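Harkwood Tabletop Kit: README and data card

Two-arm demos of small everyday objects, recorded with the Harkwood kit from Skotmont. 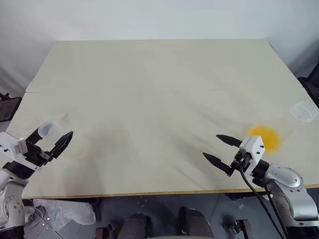
Left gripper closed on one clear cup, right gripper open, second cup standing at the right.

What you get

The download goes with the two-arm kit, but you can use it without owning one. It holds 3000 episodes, each up to 30 seconds long, with head camera video, joint positions for both arms and gripper opening. Every episode has a one-line task label in plain English. We kept the failed tries too, and they're marked in the labels file. Please don't throw them out! They were a big help when we trained our own grasp checker.

Why we like this kit

Clear cups are a pain. The walls fade into a pale table and depth sensors mostly give up on them, so we were really happy to see how well the parallel jaws do at low grip force (start at the lowest setting and work up, thin plastic dents fast). Setup took us one afternoon, most of it spent on cable routing. Leave slack at the wrist.

Files

episodes/ one folder per episode
labels.csv task, result, notes
calib/ camera and arm calibration, one file per session
tools/ongview small player for scrubbing through an episode

Ong is our own format. It's simple, and tools/ongview will also export to plain video plus CSV if you'd rather not deal with it.

Getting started

Unpack, open tools/ongview, point it at any episode folder. To replay on hardware, load the matching calib file first and run at half speed.

Known issues

Over 200 episodes have a short gap in the right arm's joint log. They're flagged "gap" in labels.csv.
Fast-moving objects smear in the head video.
Version 2 renamed the gripper fields, so scripts written for the first release need a small edit.
The Mirkar wrist adapter fits, but its offset isn't in the calib files yet. Planned for July.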